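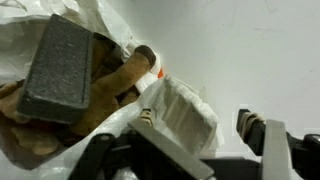

According to Sneha Lodhi, a repair is finished when visitors stop mentioning it, and by that standard she had finished her hallway in January without touching it.

**Figure 4.** Leather work glove and gray block in a plastic bag.

### 4.2 What respondents meant by "done"

We had expected the word to cause little trouble. The Vorkovstead questionnaire asked householders to list every repair begun in the past year and to mark each one "done" or "not done," and the pilot version in Kotedholm had gone through without complaint. In the main survey, 129 of the 649 repairs listed were marked with both answers, and a further handful with a third answer that the respondent had drawn in by hand. One wrote "done enough." Another wrote "ask my brother."

We first treated the double answers as errors and set them aside. Follow-up interviews made that hard to defend. People who had ticked both boxes could explain themselves at length, and most did. The leak had stopped but the ceiling was unpainted. The door closed, provided it was lifted. Tiwari's distinction between functional and cosmetic completion covers many of these cases, though it assumes that the two come in that order. Several of our respondents had painted first.

Materials left in the house turned out to be a poor guide. We had planned to use stored supplies (Figure 4) as a rough check on the answers, on the theory that a household clears them away once the work is over. Householders who called a job done kept their supplies as often as those who didn't. When asked why, they mostly spoke of the next job, which in a good many interviews was the same job.

Answers also differed within households. In the 102 homes where two adults filled in separate forms, disagreement was common, and it ran in a predictable direction: the person who had done the work was the more likely to call it finished. The one clear exception was tiling. Tilers were harsh judges of themselves and could point to the exact tile – sometimes before we had taken our coats off.

For the analysis in Section 5 we therefore keep three categories: done, not done, and disputed. The third is larger than we would like. Folding it into either of the others moves the average repair time by enough to support whichever conclusion the reader came in with, and we report all three versions in the appendix. Vandana Tripathi, who coded the interviews, would have preferred a fourth category for repairs that had been abandoned and then sold with the house. There were too few of these to analyze, and the new owners did not return our calls.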